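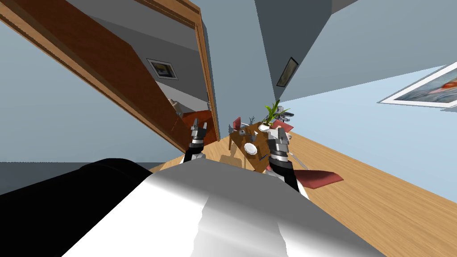

消費者行動論 第6回配布資料
アンケートの数字をどこまで信じるか

前回の宿題で、多くの人が「満足度が高いので商品は支持されている」と書いていた。今回はその「ので」を疑うところから始める。

1. 教材：ゼーデレン社の顧客調査
洗剤の詰め替え用パックについて、購入者439人に調査票を送り、154人から回答を得たという。報告書の表紙には「利用者の大多数が満足」と大きく書いてある。残りの285人がどう思っているかは、最後の頁まで読んでも出てこない。回収率は35％ほどで、郵送調査として特別に悪い値ではない。ただ、返送した人と返送しなかった人が似ているという保証はどこにあるのか。報告書は一言も触れていない。

2. 質問文の問題
問3は「環境にやさしい本製品にどの程度満足していますか」である。形容句を外して読み直してほしい。「環境にやさしい」は調べる側の主張であって、回答者が認めた事実とは限らない。選択肢も「とても満足」「満足」「やや満足」「不満」の四つで、肯定側に三つ並んでいる。これで不満が多数になったら、そのほうが驚きだ。

3. 「買いたい」と「買う」
購入意向をそのまま売上予測に使う資料をよく見かける。ヴァシリカ・ポップの講義録にも、意向と購買記録を突き合わせないかぎり意向は感想にすぎない、という趣旨の一節がある。私はもう少し甘く見ているが、実測値のない意向調査に予算をつける気にはならない。

4. 小集団の比較
報告書の後半では、20代の14人と60代の20人を比べて「若年層ほど香りを重視」と結論している。人数を見た時点で手を止めること。二、三人が答えを変えれば割合は大きく動く。年代で分けた理由も書かれておらず、いろいろ分けてみて差の出たものを載せた可能性は残る。

5. 次回まで
ホーリー地区の買い物調査（別紙）を読み、誰が回答していないかを考えて一頁にまとめる。「標本数を増やすべき」だけの答案は受け取らない。偏った集め方のまま人数を増やすと何が起きるか、そこまで書くこと。提出は紙で、講義の開始時に回収する。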